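Grovia
Pay and Progression Programme: progress report to the Wynne Fund
Prepared by Mark Anthony Lacson, Programme Manager
12/04/2021

1. Purpose of this report

This report sets out progress on the Pay and Progression Programme during the second period of the grant. It covers the survey of women working in regional theatre and screen production, the negotiation workshops run with Skillside, and the publication of pay bands by partner employers. Spending is reported separately in the finance return.

2. Survey of pay and contracts

The survey closed in February with 300 completed responses from performers, stage managers, costume staff, editors and production assistants. The target agreed with the Fund was 500. Recruitment was slower than planned among freelance crew, many of whom were between contracts and could not be reached through an employer. We propose to reopen the survey to freelance crew only, using the same questions, so that the two sets of answers can be read together.

Early findings should be treated with care until the second set is in. Respondents frequently stated that they had accepted the first fee offered. A number wrote that they had learned what a male colleague was paid only after a production had ended. Several had been asked for their previous fee before any offer was made, and felt that this had fixed the figure at a low level. Written comments have been coded by theme and will be supplied as an annex to the final report.

3. Negotiation workshops

Skillside delivered the workshops online throughout the period. In total, 91 women attended at least one session. Each workshop deals with reading a contract, asking for a written breakdown of a fee, and replying to an offer by email. Participants asked for more time on the last of these, and the session plan has been changed accordingly.
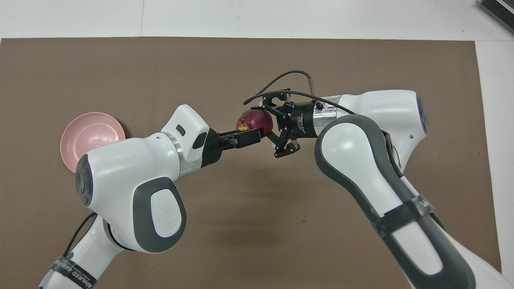
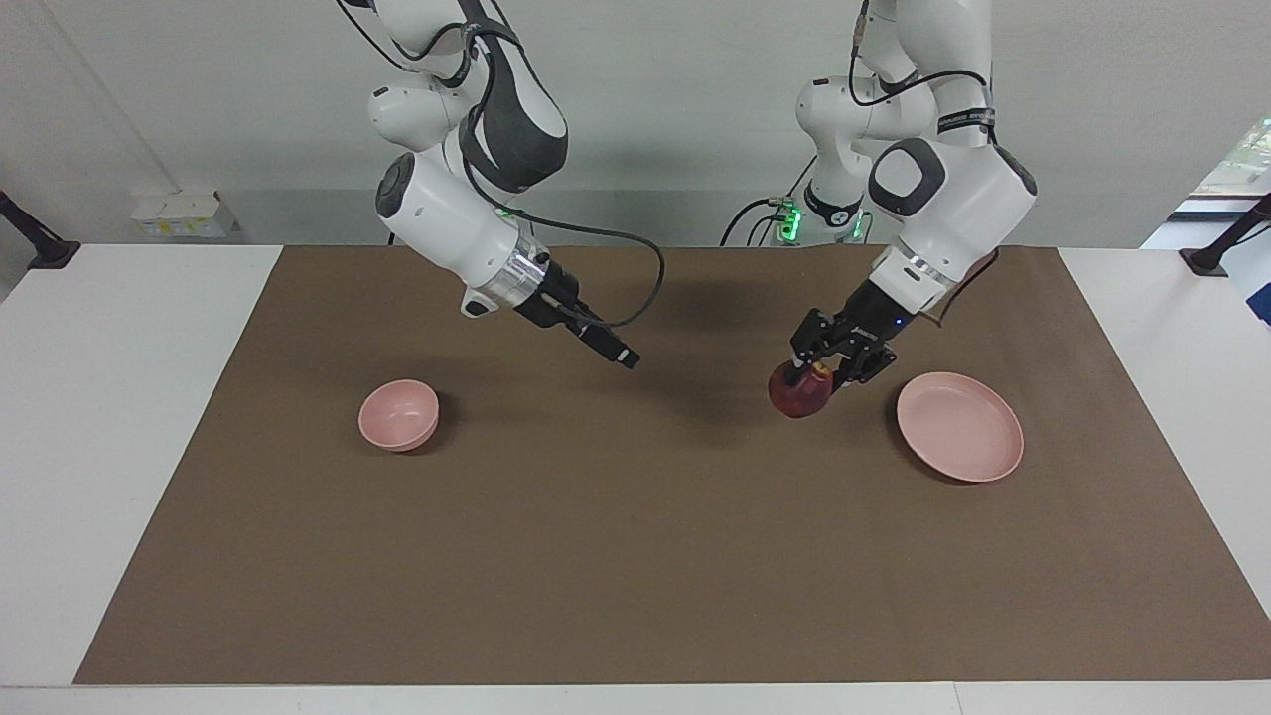 Reading time: 2 minutes

Attendance at evening sessions was higher than at daytime sessions. Those with caring duties told us that a later start would help further, and the summer timetable will reflect this. Live captions are now provided at every workshop.

4. Work with employers

Drirkov, our lead employer partner, has agreed to print a pay band on all advertised posts and to stop asking applicants for their previous fee. The new wording has been approved by its board and will apply to posts advertised from the start of the next season. Discussions with other production companies continue. Two have asked to see the full survey findings before making a commitment.

5. Risks and changes

The main risk is delay to the final report if the reopened survey does not attract enough freelance crew. To reduce this risk, we have asked Skillside to send the survey link to past participants who work freelance. There has been no change to the staffing of the programme.

6. Decisions requested

The Fund is asked to approve the reopening of the survey on the terms given in section 2, and to agree that unspent travel money may be used for captioning. No increase in the total grant is sought.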